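Dear Irena,

Thank you for your patience over the summer, and for the kind note that came with the last instalment. You asked for plain words this time, with fewer charts, so I'll do my best, though you know I can talk about washing until the kettle boils dry.

When Fitska agreed to fund the Lenano work, the question was whether a pair of robot arms could take over the small chores at the start and end of a wash. We chose delicates on purpose. Towels are forgiving things, and a machine that can move a towel from one heap to another hasn't told you very much about a real household. A mesh bag with a zip is another matter: it folds in on itself, it has no proper edge to take hold of, and the fingers can close on two layers when they only wanted one. 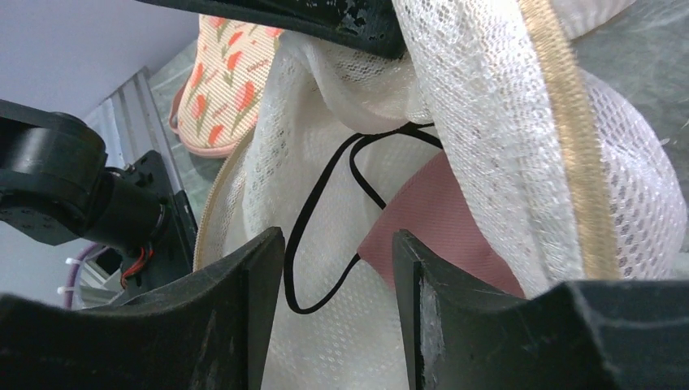

## Bags and zips

We have logged 822 attempts with the mesh bags since May. In 576 of them the arms got a hold on the bag and kept it for as long as the task asked, and I'm really pleased with that (the spring figures were nothing to write home about). Holding is the easy half, though. Getting a garment in or out through the opening is where most of our time goes, and satin is the worst of the lot – it slides off the padding on the fingers, or comes along in a bunch with the netting when you'd hoped to leave the netting behind. Lace trim worries me more than the satin does, as it's so easily snagged, and I'd like us to be gentler with it before we try to be any quicker.
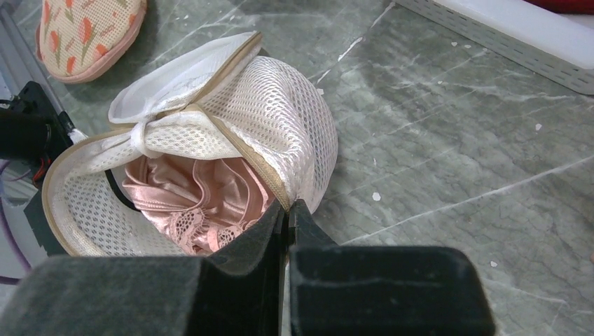 Milan Verstraete feels that we ought to stop treating the bag and the garment as two separate jobs. He pointed out at our last review that a person tends to hold the bag open with one hand while the other goes in, and that our arms still mostly take turns. He would rather see slow work with both arms together than fast work with one, and he asked that his view be put in the report, so there it is. I've come round to it myself.

## Sorting

Sorting has gone better than I expected, at least where the pieces lie apart from each other. The next 300 attempts are set aside for mixed heaps, where one item rests on another and the arm has to decide what belongs to what.

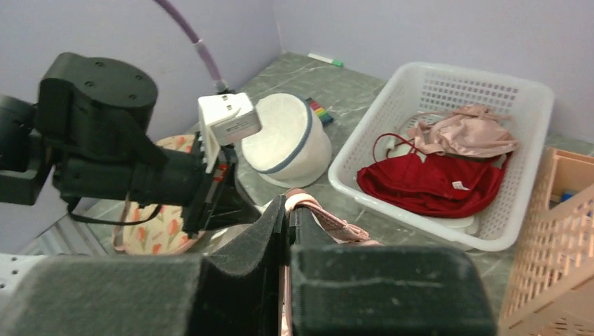 Straps are the subject I could write you a whole letter about. They're light and narrow and they catch on whatever is nearest, and an arm that has hold of a strap hasn't necessarily got hold of the garment in any useful way. Pulling on one can bring its neighbour along too. We've begun marking each attempt by where the fingers closed, so that a strap pinched between them, like the light pink one, goes down separately from a grip on the body of the garment. The red satin piece in the white basket has its care label showing as well, and I'd love to have labels read before anything is put in a bag, but that will have to wait for the Hrubý cameras.

## The layout

We keep the basket and the divided organiser towards the back of the floor, and the arms work from the front. Kiltent have asked for the same layout in their own trials, so we'll be leaving it alone until theirs are finished, even though I'm itching to move the organiser nearer.

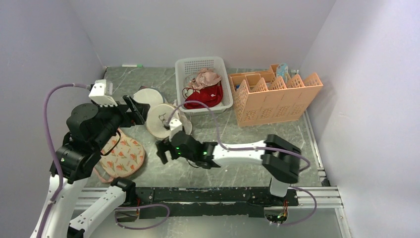 *Lenano progress report no. 4, page 2*

So, can machines do this chore yet? For a household, I would have to say no. The arms can hold a bag and sort a tidy spread of clothes under our eye, and I wouldn't leave them alone with anything I was fond of. For a laundry shop with plenty of the same bag and someone standing by, I think we could try a small trial next year, and I'd be glad to talk that over with you before we set the budget.

The spending sheet is attached. The only line that has run over is finger padding, which wears through faster than we'd planned for, and I've moved a little across from travel to cover it.

With warm thanks to everyone at Fitska,

The Lenano team
2018-09-13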